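Nodero > Home Care > Cooling > Cleaning split AC filters

Print this page | E-mail this page

How I Clean the Filters on a Wall-Mounted Split AC

I put this job off for way too long. We moved into our place in Clivness in April, and I ran the bedroom unit all summer without once looking inside it. By the time I finally opened the thing up, the filters had a gray felt blanket on them that I could peel off in one piece (gross, but weirdly satisfying!). Now I do it every 4 weeks while we're using it a lot, and it takes me less time than loading the dishwasher.

What I use

A stepladder, an old sheet, a soft brush, a drop of dish soap and a microfiber cloth. I bought a special foaming coil spray from Clorkard once and didn't love the smell, so that stays under the sink.

Getting the filters out

Turn the unit off with the remote, then switch it off at the breaker too. Spread the sheet over whatever is underneath — in my case, the bed. Get high enough on the ladder that you're not working over your head, and lift the front panel from both sides until it clicks and stays up. Mine has 2 filters. Each one has a little tab at the bottom: push up slightly, pull toward you, and it slides down and out. Go slow, or you'll get a face full of fluff like I did.

Washing

Vacuum the dusty side first if it's bad. Then take them to the tub and rinse from the back, so the water pushes the dirt out the way it came in. Lukewarm water only. If they feel greasy, use the soap and brush, and don't scrub hard. Shake them off and stand them in the shade until they're completely dry. I leave mine overnight. I tried a hair dryer once and warped a corner, and the replacement took forever to come from Maddocks.

While they're drying

Wipe down the front panel and the flap with a barely damp cloth. Don't force the flap if it's stiff, and keep your fingers away from the metal fins behind the filters. They bend if you look at them wrong, and they're sharp.

Putting it back together

Slide the filters up until the tabs catch, close the panel and press along the bottom edge. Breaker on, remote on, cool mode. I set it to 24 (ours is in Celsius), give it a few minutes and put my hand under the outlet. If the air still feels weak after a good cleaning, I'd call a technician. The deeper parts are beyond me!

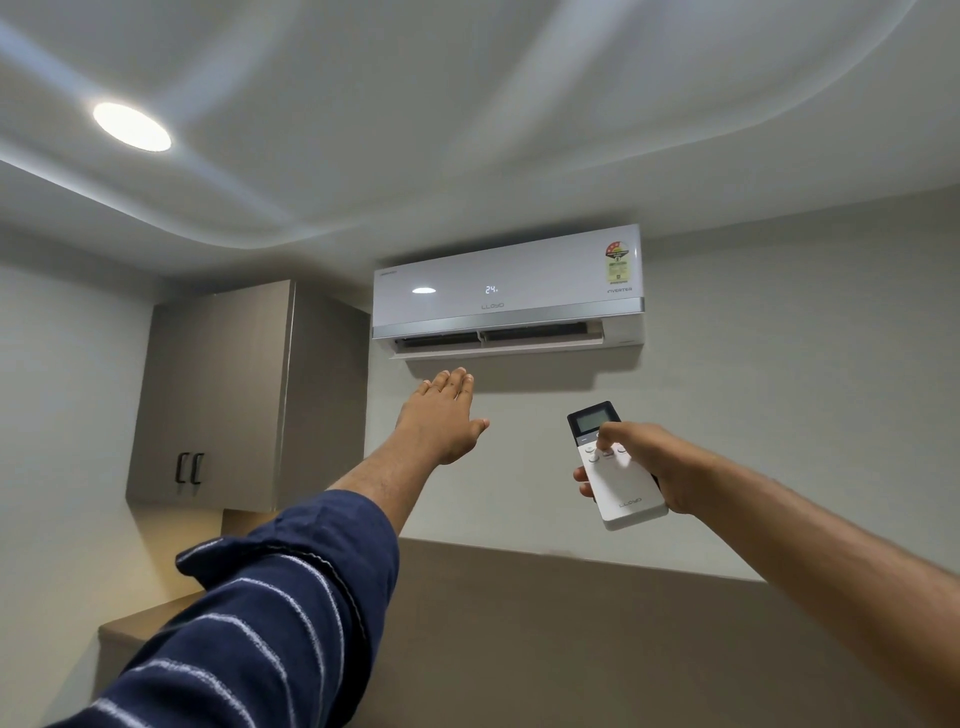

Remote in one hand, the other under the flap, set to 24.

Contact Nodero | © December 2020 | Back to top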